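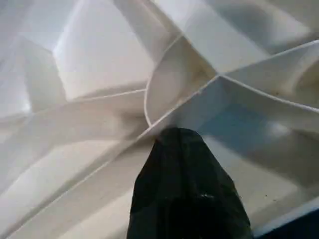 Nirance is a table set of exhibition checklists from small public galleries, copied from printed handlists and put into one format. Each row is one work as it was listed for one show. The wording of the handlist is kept in `desc_raw`, and a short controlled form goes in `desc_norm`. The controlled form names material first, then how it was made, then shape: a white plastic molding with shallow compartments and thin raised ribs running out from near the middle becomes `plastic, white; molded; compartments, radial ribs`. Artist intent, mood and subject are never entered in `desc_norm`.

Version date: 29/09/2023

## Contents

| File | Rows are | Key |
|---|---|---|
| `shows.csv` | one exhibition at one venue | `show_id` |
| `works.csv` | one listed work in one show | `work_id` |
| `venues.csv` | one gallery or hall | `venue_id` |
| `sponsors.csv` | one sponsor credit | `credit_id` |

The four files hold some 3000 listed works from 60 venues. All are UTF-8, comma separated, with a header row. Empty means not printed in the source. `NA` is not used.

## Sources

Handlists came from two paper collections, Etim and Navitz. Etim is mostly folded single sheets. Navitz has stapled booklets and a few posters with the checklist on the back. The `source` column in `shows.csv` gives the collection and box number.

Musa Usman keyed the Etim material. Tanko Uzor keyed Navitz and wrote the rules for `desc_norm`. Shows found in both collections were keyed twice, and the Navitz copy was kept where the two differed, except for dates. Dates follow whichever copy has a stamp from the venue.
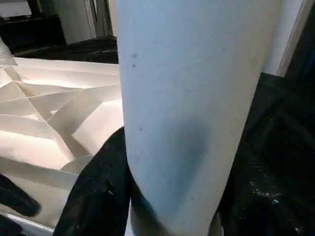
Touring shows get one `show_id` per stop. Use `tour_id` to join the stops. A work dropped from a later stop has no row for that stop, and a work added on tour has a row only from the stop where it first appears in print.

## Fields in `works.csv`

- `work_id`: stable between versions
- `show_id`: joins to `shows.csv`
- `list_no`: number as printed, kept as text (values such as `14a` occur)
- `artist`: as printed, family name first
- `title`: as printed, including brackets
- `year_from`, `year_to`: same value if a single year is printed
- `desc_raw`: handlist wording, cut at 200 characters
- `desc_norm`: controlled form, see below
- `h_cm`, `w_cm`, `d_cm`: converted from inches where needed, one decimal
- `lender`: blank for private loans

## Rules for `desc_norm`

1. Lower case, parts split by semicolons.
2. Color follows the material and a comma.
3. Uncertain material takes a question mark directly after the word, as in `paper?`.
4. Supports and ground coverings go last, after `on`.
5. Marks on the surface are listed only if the handlist or a condition note gives them.

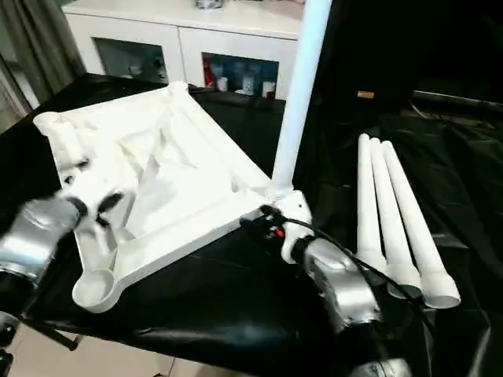
*Rule 4. White plastic frame with corner sockets and diagonal ribs, on black plastic sheet.*

Rule 4 covers anything the work rests on, including tables and cloths. Frames around paintings are left out unless the artist made them.
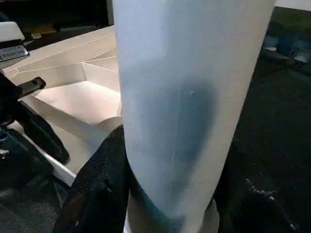

*Rules 3 and 5. Tall white cylinder, paper-like surface, with a dark blue-gray smudge.*

## Known problems

- `sponsors.csv` mixes cash sponsors with printers and wine merchants credited in the same line. The `role` column is filled only for Navitz.
- Two venues changed name and have separate `venue_id` values. They will be merged in the next version.
- Prints in editions are sometimes listed once per sheet and sometimes once per set. Don't use row counts to compare print shows.
- Height and width are swapped in an unknown number of Etim rows from before the booklet format.

## Loading

Files load in any spreadsheet program. Set `list_no` to text on import or values such as `007` will lose their zeros. The Zetance import script expects the four files in one folder and stops if a `show_id` in `works.csv` has no match.

Send corrections with the `work_id` and a scan of the handlist page.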